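Hurden adopts bench rules for two-armed robots

Hurden has put written rules in place for the two-armed tabletop robots used at its Miltenness workshop, covering who may start the arms, where cables may run and what has to be written down when a task goes wrong. 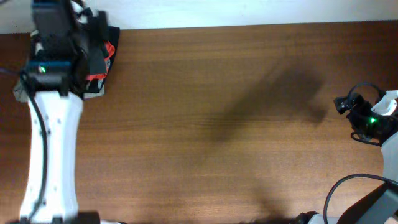 The rules took effect at the start of October and apply to every bench where arms handle cloth, paper or other soft goods. They run to 7 pages and replace a set of notices that had been taped up at different times by different shifts.

Coralie Mudgway, who wrote most of the text, said the old notices disagreed with each other on basic points. One told operators to cut power before touching anything between the arms. Another said a software pause was enough.

"People followed whichever one was closest to their bench," Mudgway said. "Now it's a power cut, every time, and a second person can't restore it for you."

Under the new rules, an operator has to walk through a short check before the first run of a shift. The check covers the emergency stop, the mounting bolts, the gripper fingers and the full length of each cable. Cables must have enough slack for the arm to reach its farthest point without pulling on a connector, but they must stay clear of the other arm's path. Where a cable has to cross the work surface, its route is to be checked by moving both arms slowly through the planned task.

Indicator lights get a section of their own. A lit indicator on a gripper or motor is to be treated as a sign that the unit has power and nothing more. Operators may not take it as permission to reach in, whatever the color.

Cloth work was the main reason for the review. The workshop logged 2,545 cloth-handling runs in the period Mudgway looked at, and 101 of them ended with someone stopping the arms by hand. Most of those stops came when fabric bunched under a gripper or caught on a part of the arm. None led to an injury.

The old practice was to tug the cloth free and carry on. That is no longer allowed. The operator has to stop both arms, cut power, support the raised arm if it can drop, and only then free the cloth. The run is marked as stopped in the log, along with the point where the fabric caught. Loose threads are to be cleared from the finger joints before power goes back on.

Clem Kingi, who runs the evening shift, said the change had slowed things down at first.

"A snag used to cost you a few seconds. Now it's a couple of minutes," Kingi said. "I'd like to see them look at that again for the very light fabrics. But the logs are much better -- we can see which tasks keep failing at the same fold."

Kingi also asked for a change to the section on lighting, which was accepted. Overhead lamps must be set before a session and left alone until it ends. Shadows from the arms are permitted on the work surface, but operators are asked to note any change in lamp position, so that runs made under different light are not compared as if they were the same.

Speed limits are set by task. Arms may not move faster than 125 millimeters per second while a person is within reach of the bench, and the limit has to be set in the controller before the guard is opened. Two-arm tasks must also have a marked area where only one arm may enter at a time, unless the task calls for a handover.

Anyone who works at the benches has to read the rules and complete a supervised session before running the arms alone. Visitors stay behind the floor line.

The rules do not cover the larger machines in the Vadar building, which have fixed guarding and separate procedures. Mudgway said those would be looked at later, and that she had no date for it.

Operators can send comments to her through the shift log. A meeting on the snag procedure is set for Tuesday, before the evening shift starts.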